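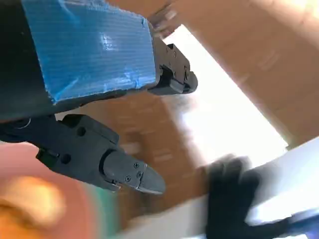
The gripper up close, over by the window and the cardboard.

If you've walked through the packing room since June, you've met the arm. If you haven't, come by after 2 p.m., when the morning orders are out the door and we have time to talk. I've been on the bench with it for 13 weeks now and Apolline Leclerc asked me to write something for the newsletter, so blame her for the length.

Quick background for the folks at the Rendach site, who keep asking. Skomance put the arm in to help with the café boxes, the small mixed orders that go to the places too little for a full tray. Every one is different. One café wants a bowl and pastries, the next one wants pastries and napkins and a jar of something, and all of it has to go in without getting squashed. We pack 117 of those on a normal day, and before the arm that meant three of us standing shoulder to shoulder doing the same reach and turn from start to finish. My right wrist can tell you all about it!

Now there are two of us at the bench and the third person is on checking and customer calls. That was the part people were nervous about, me included, and I'd like to say it plainly – the third job is still a job, on the same pay, and we rotate through it. Sadao Maruyama liked the phones so much he asked for extra turns. I did not. I'll take the bench any day.

What has changed is how the shift feels. I used to pack without thinking and chat the whole time. These days I'm watching more, getting the next thing set where the arm can reach it and stepping in when it goes for a pastry from the wrong side. It's easier on the body and harder on the head, and by the last hour I want quiet more than I want to sit down. Mireille Besson brought that up at the shift meeting and we now swap places every hour, which has helped a lot.

Pastries were the hard part. Boxes and jars are all the same shape every time, but nothing that comes out of an oven is,

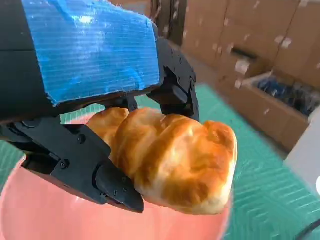

and the first settings we got from Clenditz were way too strong. We had crumbs everywhere and a pile of things nobody could sell (plenty of people could eat them, I noticed). Raphaël Moulin and I spent a good chunk of July turning the grip down bit by bit, then changing the angle, then turning it back up a little. I had never changed a setting on a machine in my life before that. Raphaël says I'm fussier than he is now, and I'm taking it as a compliment.

Still on my list: a mat for us to stand on, a stop button on my side of the bench as well as his, and somebody from Nechyporuk to come see how we lay things out before they send the next update. Thierry Charpentier has the list and says the button comes first. If you want a turn at the bench, put your name on the sheet by the time clock and I'll show you how it goes.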